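Pendo Lukumay learned to bake in a kitchen with one working oven shelf. She was nineteen, renting a room above a chemist's in Pultton, and the landlord would not replace the other shelf because, he said, she only had one mouth.

"So I made one tray of everything," she says. "One tray of rolls, one tray of biscuits. I still think in trays."

She now runs Vomach, a small bakery on the road down to the station, with her business partner Matúš Šimko. They opened in July four years ago, in what had been a shoe repair shop. The counter is the old one, sanded down. In a good week they sell up to 2,000 items, most of them before ten in the morning.

The day starts at 3 a.m. Šimko comes in first and deals with the bread dough, which has been in the cold room overnight. Lukumay arrives an hour later and starts on the sweet things. They don't talk much until the first loaves are out.

"Matúš has the radio on very low," she says. "I couldn't tell you what station. By six we've said perhaps ten words, and most of those are about the flour."

The flour has been a difficulty. Their first supplier closed the mill after two years, and the next one sent flour that took up far less water. For a month the white loaf came out flat. Šimko rewrote the recipe several times and kept the sheets, which are still pinned up by the sink.

"I wanted to give up on that loaf," he says. "Pendo said people were still buying it, so leave it alone and fix it slowly. She was right about that." 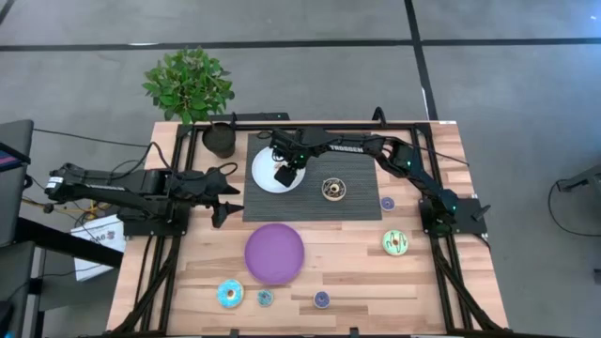

Doughnuts were not part of the plan. Lukumay had made them at home for her nephews and thought of them as a weekend thing, too much trouble for a shop with no proper fryer. Then a regular customer, Dalibor Skála, asked for two dozen for his daughter's birthday, and the parents at the party came in the following week wanting the same. She bought a second-hand fryer and began with a single size. Older customers told her it was too much for them, and small children left half of theirs on the plate, so she now makes them large and small, side by side. The small ones sell out first. She had expected to sell them to children, but it is mostly people on their way to work who take them, often two at a time.

"Which comes to the same as a large one," she says. "I don't mention it."

She fries in small batches and will not keep any overnight. What is left at closing goes to the night staff at the care home across the road, where her aunt used to work. On wet days that can be a full box.

Asked about a second shop, both of them shake their heads. They looked at a unit near the market last year, and the rent was 1,000 a month more than they pay now. Šimko was keener than she was. He had drawn a floor plan.

"It was a nice plan," Lukumay says. "But one of us would have been there and one of us here, and I don't want to bake on my own again."

They have taken on an apprentice instead, who starts in the autumn. Šimko is already clearing a shelf for her things.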